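Lista de verificación previa a ensayo — Celda de dos brazos, comparación de pinzas
Planta Okness, sala de pruebas
Fecha: 06/04/2026
Proyecto: Dutthorpe, fase de selección de pinza
Revisión de la lista: 2

Estados posibles: CONFORME / CONFORME CON OBSERVACIÓN / NO CONFORME / NO APLICA

El español no es mi primera lengua. Si algún comentario no está claro, pido que se me pregunte antes de firmar la hoja siguiente.

1. Zona de trabajo

1.1 Mesa estable, sin movimiento al empujar con la mano. CONFORME
1.2 Junta entre las dos secciones de la mesa, sin escalón. CONFORME CON OBSERVACIÓN
Comentario: se nota un poco con la uña. No afecta al ensayo de hoy, pero hay que ajustarla antes de montar la báscula.
1.3 Papel de cubierta sin roturas. CONFORME CON OBSERVACIÓN
Comentario: el papel tiene arrugas ligeras. Para otras piezas no importa. Para los soportes blancos, que son semicirculares, sí puede importar, porque un dedo puede tocar la arruga antes que la pieza. Propongo cambiar el papel en cada serie.
1.4 Paso libre para el operador hasta la parada de emergencia. CONFORME

2. Brazos y base

2.1 Tornillos de la base con marca de par. CONFORME
2.2 Indicadores de las dos bases en verde con el sistema en espera. CONFORME
2.3 Luz azul de muñeca encendida en los dos brazos. CONFORME
2.4 Cables de muñeca sin tensión en posición de espera. CONFORME CON OBSERVACIÓN
Comentario: el cable del brazo derecho hace un lazo grande hacia la base. Con giro completo de la muñeca el lazo se acerca al codo. No ha tocado en la prueba lenta. Hay que repetir el control a velocidad de ensayo, con una persona solamente mirando el cable.
2.5 Conectores de la base apretados. CONFORME
2.6 Parada de emergencia probada desde los dos lados. CONFORME
Comentario: los dos brazos paran juntos. En la hoja de diciembre estaba anotado que el izquierdo paraba más tarde; ahora no lo he podido reproducir.

3. Pinzas

3.1 Mismo tipo de pinza en los dos brazos (dedos paralelos). CONFORME
3.2 Apertura y cierre en vacío, 30 ciclos por pinza. CONFORME
3.3 Superficie de los dedos limpia. CONFORME CON OBSERVACIÓN
Comentario: he limpiado los dedos de la pinza izquierda con alcohol. Había un resto de adhesivo de la almohadilla Abernathy que quitamos. Por favor, no comparar los resultados de agarre anteriores a esta limpieza con los nuevos.
3.4 Límite de fuerza cargado en el controlador. NO CONFORME
Comentario: el brazo derecho tenía el perfil antiguo y el izquierdo el perfil nuevo. Cargado otra vez el nuevo en los dos y leído de vuelta. Pasa a CONFORME después de la corrección, pero dejo la anotación, para que se revise quién puede cambiar perfiles.
3.5 Contador de ciclos apuntado. CONFORME
Comentario: derecha 2000, izquierda 1000. La diferencia viene de las series hechas con un solo brazo. En mi opinión no son todavía pinzas comparables en desgaste — al menos hay que escribirlo en el informe.

4. Piezas de ensayo

4.1 Piezas sin daño visible y colocadas según la hoja. CONFORME
4.2 Pieza cilíndrica negra fuera de tensión y descargada. CONFORME
Comentario: la tratamos como un condensador. Se mide siempre antes de ponerla en la mesa, también cuando viene de la caja cerrada.
4.3 Válvula con volante rojo, apoyada de lado. CONFORME
Comentario: es la pieza que más se gira durante el cierre. Agarrar primero por el cuerpo, después repetir por el volante. No mezclar los dos modos en la misma serie.
4.4 Soportes semicirculares con la abertura hacia el centro. CONFORME 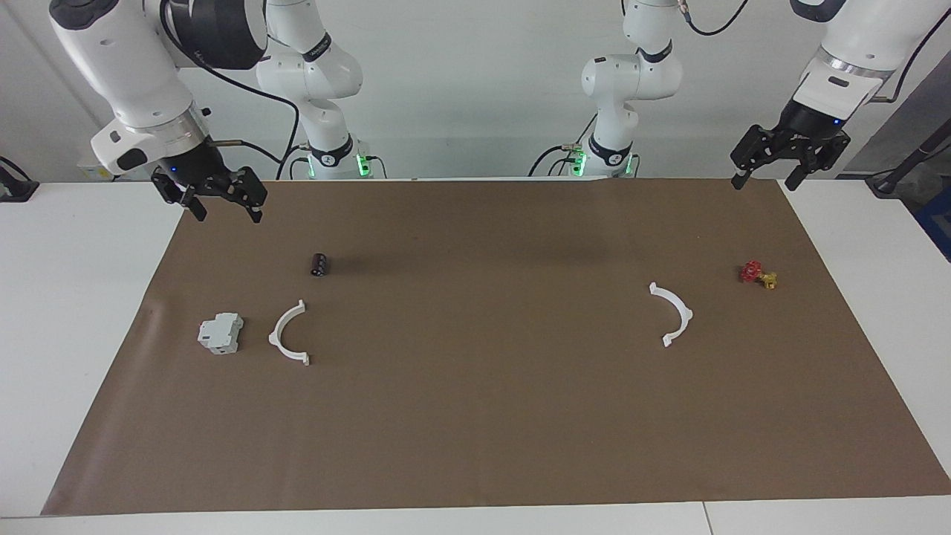

Posición de espera con las dos pinzas abiertas y las piezas sobre el papel.

4.5 Distancia suficiente entre pinza y pieza al arrancar. CONFORME CON OBSERVACIÓN
Comentario: la pinza izquierda espera muy cerca del borde derecho del papel. Prefiero subir la posición de espera un poco, así el primer movimiento no puede arrastrar la hoja.

5. Controlador y registro

5.1 Versión del programa igual en los dos controladores. CONFORME
5.2 Registro Flustport activo y con espacio libre. CONFORME
5.3 Reloj del registro sincronizado. NO APLICA
Comentario: hoy no se comparan tiempos de cierre.

6. Acciones abiertas

— Repetir 2.4 a velocidad de ensayo.
— Limitar el cambio de perfiles de fuerza (3.4).
— Modificar la posición de espera del brazo izquierdo (4.5).
— Ajustar la junta de la mesa (1.2).

Resultado: se autoriza la serie a velocidad reducida. La serie a velocidad normal queda bloqueada hasta cerrar 2.4 y 4.5.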